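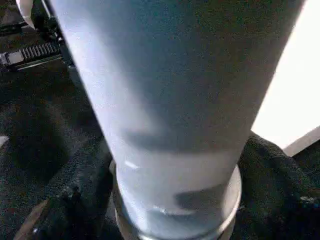 Pale blue-white, with a bit of a speckle.

We got the keys! I have been wanting to type that since May, and I've started this post three times already, but the internet was only hooked up yesterday and the kitchen is finally in a state where I can sit down in it. So, for everybody who has been asking how it went with the house on Huttunen Street, settle in.

When I last wrote, we had looked at 12 places and made offers on two of them. The first went to a cash buyer before we had even heard back. The second was the one with the gorgeous porch and the cracked foundation, and the less said about that one the better (I still drive past it, I admit). By the end of the summer I had pretty much decided we would sign another year's lease and try again.

Then the Huttunen house popped up on Panditz, the listing site I check way too often, at eleven at night with only four pictures, all of them dark. It had been up for 95 days and I had scrolled past it I don't know how many times. What got me to stop was the lot. It backs onto the old Stavumer orchard, and that land can't be built on. Trees out the back window, for good! I sent the showing request right there from bed.

The house itself is small. Two bedrooms, one bath, a laundry closet that you have to go through the bathroom to reach, and a dining room that the last owners had painted brown, ceiling included. But the light in the front room in the morning is wonderful, the floors are the original oak under all that carpet, and the roof was replaced three years ago. I walked through it with a silly grin on my face and our agent had to remind me to stop saying "I love it" while the seller's agent was standing in the hallway.

We offered a little under asking, they came back with a number in the middle, and we said yes that same evening. The inspection turned up a water heater near the end of its life, two outlets wired backward, and a crawl space vent that something had chewed through. We asked for a credit on the water heater and let the rest go. They agreed to all of it in one day. After the summer we'd had I kept waiting for the bad phone call.

It nearly came, too. Our lender, Destness, wanted one more bank statement four days before closing, and then wanted an explanation for a deposit of $2,739, and that was just the security deposit and last month's rent from our old landlord. I wrote the letter on my lunch break, sent it, and got the all clear the next afternoon. If you're buying soon, keep every piece of paper. Keep the boring ones especially – those are the ones they ask for.

I also want to put in a good word for reading the closing documents ahead of time. We asked for them early and spent a whole evening at the table with a pencil. We found a $168 courier fee that had been charged twice, and the title office took one of them off without any argument. That paid for pizza on moving night and the paint for the dining room, which is now a soft green and looks twice the size.

Next up is the carpet. We've pulled up one corner in the bedroom closet, and the wood under there is beautiful except for a hundred or so staples, so I know what my winter looks like. I'm also trying to find out whether the orchard path is open to the neighbors or only to the people who look after the trees. The fence has a gate in it, right behind our shed, and I am dying to know if we're allowed to use it.

Posted 23 November 2018 in House Stuff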